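How a Robot Arm Learns to Open a Door

At the shared workshop in Lumstead, people come in to fix bikes, build shelves and solder things together. One group is working on a robot arm that can open a small door. They call the project Skomer. Before any metal gets cut, they build the whole job on a computer. This is called a simulation.

A simulation is a bit like a video game, but with stricter rules. The computer works out how heavy things are, where they touch and how they swing. If the pretend arm bumps the pretend door, nothing breaks and nobody has to sweep up.

The door in the simulation has no house around it. It has a panel, a post to hold it up and a round knob. Kitchens, hallways and doormats were left out. Every extra thing gives the computer more to work out, and the arm doesn't need a doormat to practise on. 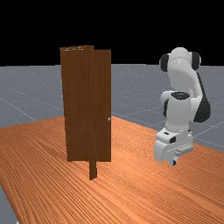
You open doors without thinking much about it. A robot has to have the job broken into small steps. First it must find the knob. Then it moves its hand to the right spot, closes its fingers and pulls. The pull is the tricky part. A door doesn't travel in a straight line. It swings on its hinge, so the knob follows a curve, like the end of a clock hand. If the arm pulls straight back, it fights against the hinge and the fingers can slip off.

Try this at home. Hold a doorknob and walk slowly backwards while you open the door. Your feet may want to go straight, but your hand has to move around in a curve. Your shoulder, elbow and wrist all change their angles to make that happen. A robot arm does the same thing with its joints. The arm in Skomer has 7 of them, and each one has to turn by the right amount at the right time.

Looking from different places

It helps to see the job from more than one place. From far back you can see the arm and the door together. From close up you can check the gap between the door and the post. In a simulation you can put a camera anywhere you like, even in mid-air, and it doesn't need a tripod.

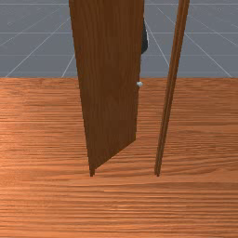
The door standing open, with its small round knob on the right edge. The slim post is on the other side of the gap.

Some views sit very close to the gripper, which is the robot's hand. Many grippers have two fingers that slide together and apart. They look simple beside your own hand, but they can hold a knob if they are lined up well. A close view is useful for that last little bit of the reach. The trouble is that it shows only a small patch of the world. If the door is off to one side, a close camera might not see it at all, and the robot has to get its information from somewhere else.

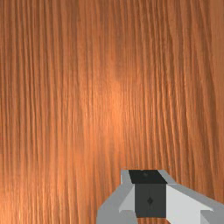 Close to the gripper, with wood grain filling the rest of the view.

Trying again and again

The group's first long practice run had 197 tries. The arm opened the door in 13 of them. That sounds poor, but each miss left behind a record of where the hand was and how the door moved. The builders read through the records, changed the instructions and started another run.

Mistakes in a simulation are cheap. You press a key and the door is back where it began. A real arm has to be moved back by hand or by its motors, and its parts wear out.

Building the real one

A simulation is never exactly like the real world. Real hinges squeak and stick. Real knobs can be greasy. The colour of the light changes when a cloud goes over. So the group is also building a real door for the bench, using offcuts from a timber yard in Flalthorpe. It will have 2 hinges, and one will be left a bit stiff on purpose.

Words to know

Gripper: the part of a robot arm that holds things.
Joint: a place where the arm can bend or turn.
Hinge: the part that lets a door swing.
Simulation: a pretend version of something, worked out by a computer.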